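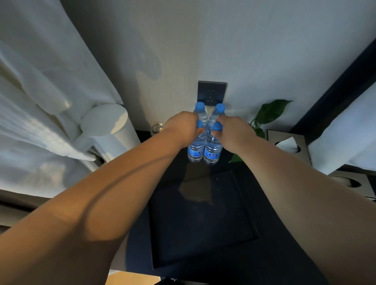 Trotar replied:
I still say no machine under the price of a car does a bedroom turn in a working hotel. Vacuuming, yes. Hallways, yes. The small stuff on top of the furniture, no, and I've been hearing "next year" for as long as I've been in housekeeping.

Mamamville wrote:
Depends what you call a turn. We have 300 rooms and two delivery robots. They bring towels and water up to the door and they've been fine since last October. The guest opens the door and takes the stuff out. From the door inward it's people.

Trotar wrote:
So the machine does the elevator ride and a person does the chore. You're agreeing with me.

Mamamville wrote:
Partly. The elevator ride was a big piece of the job. On nights we used to lose one person almost completely to runs. I wouldn't call that nothing.

Jitpraphai wrote:
I work on the other side of this (arm integration, mostly packing lines, some lab work) so here is how I'd look at restocking water on a nightstand.

Picking up one bottle by the neck is easy. Any decent arm has done that for years. Clear plastic is a nuisance for depth cameras because they see through it or get a highlight back, but the cap is usually opaque and you can aim for that. Two at once with two hands close together is harder. The arms have to stay out of each other's way, and when bottles are packed tight the fingers have to go in between necks without knocking the neighbor. A person does it without looking. Our planner would move one bottle, back off, look again, then go for the next.

Then add a plant with leaves hanging near the bottles, a drinking glass, a curtain. Leaves move. Curtains move. Most of our software wants the world to hold still.

Boltolau wrote:
That's the part the videos leave out. I timed one of those demo clips where they hadn't sped it up. 8 minutes to clear a side table. One of our attendants would be done with the bathroom by then.

Jitpraphai wrote:
Fair, but speed is the thing that improves the most easily. If it works 99 times out of 100 and it's slow, you can run it while the room is empty. If it's fast and drops a glass every tenth room you can't run it at all. I'd rather be given the slow one.

Trotar wrote:
Run it while the room is empty? Between checkout at 11 and check-in at 3 the room is empty and we need every minute of it. There's no slack in there for a slow machine. Plus somebody has to get it from room to room and over the door threshold.

Mamamville wrote:
Thresholds are a real problem. Ours stop at anything higher than a carpet strip.

Boltolau wrote:
Different setting, but at the shop we put in one arm to load bottles into trays of 6. Same bottle, same tray, same spot every time. It paid off. Then the supplier changed the cap to a slightly shorter one and we were down a full shift while they redid the grip. It got through 2,617 trays before that without a jam, so I'm not knocking it. It just doesn't know what a bottle is.

Jitpraphai wrote:
What gripper? If it was hard fingers with a fixed close position, that's a cheap fix. Soft pads or a force setting would have handled the new cap.

Boltolau wrote:
Hard fingers, fixed. The quote for the soft ones was around double and the boss said no.

Jitpraphai wrote:
Then I'd blame the quote more than the arm.

Trotar wrote:
You can blame the quote, but a hotel owner reads the same quote. I need something that will work in a room where the tissue box is on the left today and on the right tomorrow, and the guest's charger might be plugged in behind the bottles. My people see the charger and leave it alone.

Mamamville wrote:
Does anyone know of a property where an arm goes into occupied rooms? Stayovers, with guest belongings out. I've only seen it in model rooms.

Jitpraphai wrote:
Not that I know of. I wouldn't sign off on it either, for liability if nothing else.

Boltolau wrote:
Same here. Floors and hauling I'd buy today. For the nightstand, ask me again when the shop arm can survive a new cap.

Last edited by Boltolau on 05/08/2018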